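Odska Robotics Club - Summer Gallery, Folding Project

Welcome to our little corner of the club site, and thank you for stopping by! If you haven't followed along, our students have spent the summer on one stubborn question, which is how to get a robot to handle clothes the way your grandmother does, and it has kept all of us happily busy since June. Nine students signed up, most of them brand new to this, and they took turns with the hand-held gripper, recording themselves picking up and smoothing out knitwear so that the arm could learn from what they did. By the last session they had 408 recordings saved and labeled, and I can't tell you how proud I am of them (and how many sweaters I now own that live at the club and never come home). Despina Spahić kept the log and Tsung-han Chow wrote the labeling script, and they both deserve a big thank-you - it was slow, careful work, and they stuck with it.

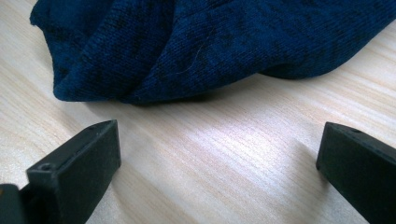

Fingers open, coming up on the navy knit. Bunched-up cloth like this is our favorite kind of start, with folds to reach for and a rolled hem on the left.

Radomir Bošković: Lovely to see this online. My daughter wants to join in the fall - do the new students get to record from the first week, or do they start with labeling?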